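Parts shelf

A parts shelf (also picking shelf, bench-side shelf or, in some catalogs, presentation shelf) is a low, open shelf used to keep small parts, trays and pads within arm's reach of the person working with them. It has one or more flat tiers, usually with a shallow lip at the front, and no doors. Many are painted or coated in a strong color, most often yellow.

The term is loose. Suppliers apply it to almost any open rack they would like to sell to a workshop, and there is little agreement on where a parts shelf ends and ordinary shelving begins. Older trade usage kept the name for units with a raised front edge. Newer catalogs do not bother.

Construction

Most parts shelves are built from two separate things: a frame, commonly with perforated uprights so that the height of a tier can be changed, and the tiers themselves, which sit on crossbars. Wide tiers are often made up of several panels. The seams between panels catch dust and the edges of small parts, a fault that sales literature rarely mentions.

The lip along the front is meant to stop items from sliding off. How much good it does depends on what is being stored. A flat pad or a washer may stay put, but a tray with a low wall can ride over the lip if it is pulled at an angle. Taller lips solve this and make it harder to slide anything out, so users tend to complain about both.

On two-tier units the lower shelf may be set forward of the upper one so that its contents can be seen from above. Betstead, which sold such a unit under the name Pirkgate, claimed that this layout cut picking time by 18 percent. No test method was published, and the figure was dropped from the next catalog without comment.

Use of color

Yellow is said to make dark parts easier to see. This is plausible, as black items do stand out against it, but the same could be said of white or of bare pale wood. The claim that yellow keeps workers alert is repeated in a good deal of supplier material and seems to trace back to nothing in particular. A simpler account is that yellow was already the usual color for floor markings and guard rails, and makers of shelving used the paint that their customers were already buying.

Yellow edging is also used on low platforms, where it has a clearer purpose: it shows where the floor stops being level.

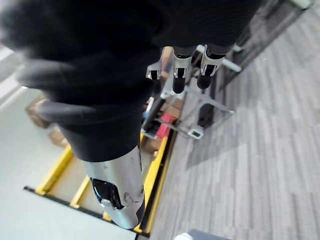
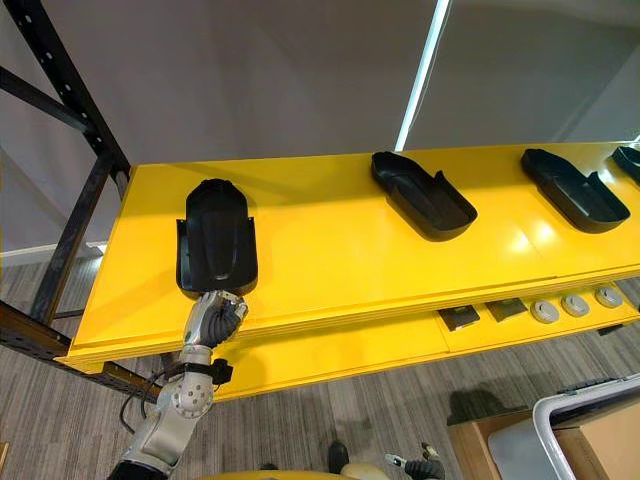

First: low platform with yellow edges and slats. Second: two-tier yellow shelf with black trays on the upper tier and pads and round discs on the lower.

Arrangement of contents

Guides to workshop layout generally advise putting the largest or most used items on the upper tier and small flat ones below. Open-sided trays are supposed to face the user. In practice they end up turned every which way by the middle of a shift, and a layout that depends on them staying square should be treated with suspicion.

Yvette McKinnon, in a short survey of 61 small workshops, found labels in use on most of the shelves but noted that many of the labels did not match what was sitting behind them. She also reported that only 3 of the workshops had moved a tier since the unit was put together, despite adjustable height being the reason most owners gave for choosing that type - a result the trade press passed over. The survey has been criticized for its size and for relying on a single visit to each workshop, held in March, a slow month for some of them.

Marketing and disputes

Restamix and Dhillon both describe themselves as the first maker of the stepped two-tier shelf. Neither has produced a dated drawing. Similar shelves were in use in shoe repair shops and seed stores well before either firm existed, although these were seldom painted and had no particular name.

See also
Flow rack
Pegboard
Slotted angle

Last edited 22 Oct 2022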